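Curari Reserve Opens Registration for Its Winter Volunteer Stays

Registration is now open for the winter volunteer stays at the Curari Reserve. Participants spend their mornings on trail and shoreline work and have their afternoons free to explore the area. Stays begin in January and continue until the nesting closure takes effect on the north shore.

The reserve covers 1,327 acres of marsh, oak woodland and lakefront. Last winter, volunteers cleared fallen limbs from the Sasent Loop, replaced the worn steps below the overlook and removed some 300 bags of invasive vine from the lower woods. The same areas will receive attention this season, together with the old mill road, where drainage has been poor for several years.

What the Work Involves

Each work session begins at 8:30 a.m. at the Brivel Gate and ends at noon. Crew leader Grigore Crăciun assigns tasks according to weather and ability. Cutting and hauling vine is strenuous. Seed sorting, sign painting and trail counts are lighter and may be done at a slower pace. Volunteers under the age of 16 must work alongside a parent or guardian.

Gloves, loppers and safety glasses are supplied. Volunteers should bring sturdy boots, a refillable water bottle and a rain jacket. The lower woods remain muddy throughout the season, and a second pair of shoes is strongly advised.

Afternoons and Local Sights

Afternoons are unscheduled. The mill at the south end of the lake, built in 1865, is open to visitors from 1 p.m. to 4 p.m., and its grinding floor may be toured with a guide. Margareta Ilie leads a bird walk along the causeway twice during each stay. Participants in last year's walks recorded hooded mergansers, a pair of bald eagles and a large raft of coots near the dam.

Visitors who prefer to remain indoors may use the reading room at the Dobre House, where maps, field guides and early photographs of the lake are kept. The town of Brivel, two miles east, has a bakery, a hardware store and a small grocery. The grocery closes at 6 p.m. in winter. 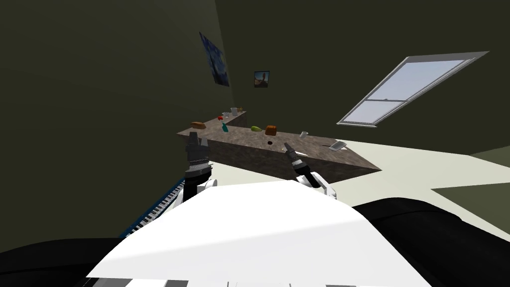 Lodging and Meals

Each stay accommodates 28 volunteers in shared rooms at the Dobre House. Bedding is provided, but towels are not. Breakfast and a packed lunch are included on work days. Guests prepare their own evening meals in the shared kitchen and are asked to label any food left in the refrigerator. Requests for a ground-floor room should be made at the time of registration.

Pets are not permitted in the house or on work sites. Parking is available behind the building. The upper lot should be left clear for the reserve's trucks and trailers.

How to Register

Registration forms are available at the visitor desk and by mail from Lenuța Voicu, stays coordinator. A signed medical form must accompany each application. Places are assigned in the order in which completed forms are received, and a waiting list will be kept for each session. Applicants who took part last winter must submit a new medical form.

Day volunteers do not need to register in advance and may report to the Brivel Gate before any work session. Groups of six or more should contact the office at least two weeks ahead so that enough tools can be set out.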